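지역 음반 보관소의 합창 녹음을 듣고 정리하기
학생 프로젝트 보고서
제출일: 2026-08-07

1. 주제를 정한 이유

저는 한국에 오기 전에 학교 합창단에서 4년 동안 노래했습니다. 그래서 이번 학기 프로젝트의 주제를 정할 때 처음부터 합창 음악을 생각하고 있었습니다. 그러나 합창 음악은 범위가 너무 넓기 때문에 한 학기 안에 끝낼 수 있는 작은 주제가 필요했습니다. 지도 선생님과 상담한 다음, 저는 Drarstead라는 작은 항구 도시의 아마추어 합창단이 남긴 녹음을 연구하기로 했습니다. 이 도시에는 Bratier 합창단이라는 남녀 혼성 합창단이 있었고, 이 합창단은 프로 음악가가 아닌 주민들로 이루어져 있었습니다. 낮에는 생선 공장이나 우체국에서 일하고, 저녁에 교회 지하실에 모여서 연습했다고 합니다.

제가 이 합창단에 관심을 가진 것은 노래를 아주 잘해서가 아닙니다. 처음 들었을 때는 소프라노가 조금 높게 뜨고, 베이스는 박자보다 늦게 들어오는 곳이 많았습니다. 그런데 두 번째로 들으니 그 늦는 방법이 항상 비슷했습니다. 저는 이것이 실수인지, 이 합창단의 노래 습관인지 궁금했습니다. 그것이 이 보고서의 질문이 되었습니다.

2. 자료

Bratier 합창단은 Pradeo라는 소규모 음반사에서 음반을 세 장 냈습니다. Pradeo는 민요와 교회 음악을 주로 다루던 회사입니다. 음반은 한 번에 300장씩만 찍었고 대부분 공연장에서 직접 팔았습니다. 지금은 중고 가게에서도 찾기가 어렵습니다. 저는 세 장 중에서 두 장만 들을 수 있었습니다. 나머지 한 장은 보관소 목록에는 제목이 있지만 상자 안에는 빈 재킷만 남아 있었습니다.

음반 이외에 연습 녹음테이프가 있습니다. 테이프는 Sfeir 보관소가 가지고 있으며, 전체 녹음은 432곡입니다. 같은 노래를 여러 번 부른 것도 각각 한 곡으로 계산한 숫자입니다. 노래의 종류만 세면 약 200곡이 됩니다. 보관소에서는 이 녹음을 모두 디지털 파일로 바꾸어 놓았기 때문에 저는 학교 도서관에서 신청하여 들을 수 있었습니다.

종이 자료도 조금 보았습니다. 연습 날짜를 적은 공책, 손으로 베낀 악보, 공연 프로그램 등입니다. 공책의 글씨는 여러 사람의 것이고 어떤 쪽은 물에 젖어서 읽을 수 없었습니다. 악보에는 숨을 쉬는 곳이 연필로 표시되어 있었는데, 이 표시가 나중에 분석할 때 큰 도움이 되었습니다.

3. 방법

432곡을 모두 자세하게 분석하는 것은 저 혼자서는 불가능했습니다. 그래서 먼저 전체를 한 번씩 듣고 간단한 메모를 했습니다. 이 작업에 5주가 걸렸습니다. 그다음에 같은 노래를 세 번 이상 녹음한 경우만 골랐습니다. 연습을 반복하면서 박자가 어떻게 변하는지 비교하고 싶었기 때문입니다.

비교할 때는 학교 컴퓨터실에 설치된 음향 편집 프로그램을 사용했습니다. 각 성부가 시작되는 지점을 귀로 듣고, 화면의 파형을 보면서 표시를 붙였습니다. 표시는 모두 800개입니다. 네 성부가 함께 시작하는 곳에서는 알토의 시작을 기준으로 정했습니다. 알토가 가장 안정되어 있다고 느꼈기 때문인데, 이 결정에는 제 주관이 들어 있습니다. 저도 합창단에서 알토를 맡았기 때문에 알토 소리가 더 잘 들렸을 가능성도 있습니다.

듣는 작업은 주로 오전에 했습니다. 저녁에는 귀가 피곤해서 표시의 위치가 자주 달라졌습니다. 실제로 첫째 주에 저녁에 붙인 표시는 나중에 거의 다시 했습니다.

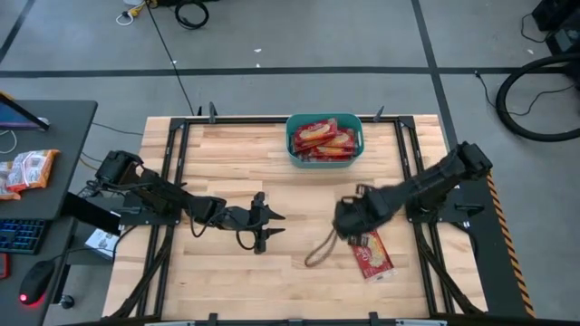 그림 1. 나무 작업대와 그 양쪽에 설치된 검은색 로봇 팔 두 대

4. 결과

4.1 베이스의 늦은 시작

베이스는 비교한 거의 모든 노래에서 알토보다 늦게 시작했습니다. 그러나 늦는 정도가 노래마다 달랐습니다. 느린 찬송가에서는 차이가 크고, 춤곡에서 온 빠른 민요에서는 차이가 거의 들리지 않았습니다. 만약 단순한 실수라면 빠른 노래에서 더 많이 틀려야 한다고 저는 예상했습니다. 결과는 제 예상과 반대였습니다.

또 같은 노래를 여러 번 연습해도 이 차이는 줄어들지 않았습니다. 어떤 찬송가는 첫 번째 연습보다 마지막 연습에서 베이스가 더 늦게 들어옵니다. 그때 다른 세 성부는 첫 음을 조금 길게 끌면서 베이스를 기다리는 것처럼 들립니다. 그러므로 저는 이 늦은 시작이 합창단 전체가 알고 있던 습관이었다고 생각합니다.

4.2 숨을 쉬는 곳

악보의 연필 표시를 보면 베이스와 다른 성부의 숨 쉬는 곳이 서로 다릅니다. 소프라노, 알토, 테너는 가사의 쉼표에서 숨을 쉽니다. 베이스는 쉼표를 지나서 다음 단어의 앞에서 숨을 쉽니다. 이렇게 하면 소리가 완전히 끊어지는 순간이 없습니다. 교회 지하실처럼 울림이 적은 장소에서는 소리가 끊어지면 아주 건조하게 들립니다. 베이스의 숨이 늦기 때문에 시작도 늦어졌다는 설명이 가능합니다. 다만 연필 표시를 언제, 누가 썼는지 확인할 수 없어서 이것은 아직 추측입니다.

4.3 음반과 연습 녹음의 차이

Pradeo의 음반에서는 베이스의 늦은 시작이 훨씬 약합니다. 두 음반 모두 그렇습니다. 음반 녹음은 연습실이 아닌 시청 강당에서 했다고 재킷에 적혀 있습니다. 강당은 울림이 길어서 베이스가 빈 곳을 채울 필요가 없었을지도 모릅니다. 또는 녹음 담당자가 박자를 맞추라고 요구했을 수도 있습니다. 공책에는 녹음 날의 기록이 “오래 서 있었다. 다리가 아프다.”라는 두 문장뿐이어서 어느 쪽인지 알 수 없었습니다.

5. 어려웠던 점

첫째 어려움은 언어였습니다. 노래의 가사는 Drarstead 지역의 방언으로 되어 있고, 제가 가진 사전에는 없는 단어가 많았습니다. 뜻을 모르는 단어는 소리만 적어 두었습니다. 또한 이 보고서를 한국어로 쓰면서 음악 용어를 많이 새로 배워야 했습니다. 예를 들어 ‘성부’와 ‘파트’를 처음에는 섞어서 썼는데, 선생님의 지적을 받고 ‘성부’로 통일했습니다.

둘째로, 테이프의 속도 문제가 있습니다. 오래된 테이프는 재생 속도가 일정하지 않아서 음이 조금씩 올라가거나 내려갑니다. 한 테이프에서는 노래 한 곡이 끝날 때까지 거의 반음이 내려갔습니다. 합창단이 내려간 것인지 테이프가 느려진 것인지 구별하려고 배경에 들리는 피아노 소리를 비교해 보았지만, 피아노가 없는 노래에는 이 방법을 쓸 수 없었습니다. 그래서 이 보고서에서는 음정에 대한 분석을 하지 않았습니다. 시작하는 시간의 차이는 성부끼리 비교한 것이므로 속도의 영향을 비교적 적게 받습니다.

셋째로, 파일 이름에 잘못이 있었습니다. 보관소의 목록과 실제 노래가 다른 경우를 여러 번 발견했습니다. 발견한 것은 표로 만들어서 Sfeir 보관소에 보냈고, 일부는 이미 수정되었다는 답장을 받았습니다.

6. 앞으로 할 일

다음 학기에 계속할 수 있다면 같은 지역의 다른 합창단 녹음도 듣고 싶습니다. 베이스가 늦게 들어오는 습관이 Bratier 합창단에만 있는 것인지, 그 지역에 널리 있었던 것인지 지금의 자료로는 판단할 수 없습니다. 이웃 마을의 남성 합창단 녹음이 Sfeir 보관소에 있다고 들었으나 아직 디지털 파일이 없어서 직접 방문해야 합니다.

세 번째 음반도 계속 찾고 있습니다. 재킷 뒷면의 곡목을 보면 제가 비교한 찬송가 두 곡이 들어 있습니다. 만약 이 음반이 연습실에서 녹음된 것이라면 4.3의 설명을 다시 확인할 수 있을 것입니다. 중고 음반 가게 세 곳에 제 연락처를 남겨 두었습니다.

부록에는 비교한 노래의 제목과 녹음 번호, 성부별 시작 시간의 표를 넣었습니다. 표에서 괄호 안에 있는 숫자는 잡음 때문에 정확하게 듣지 못한 것입니다.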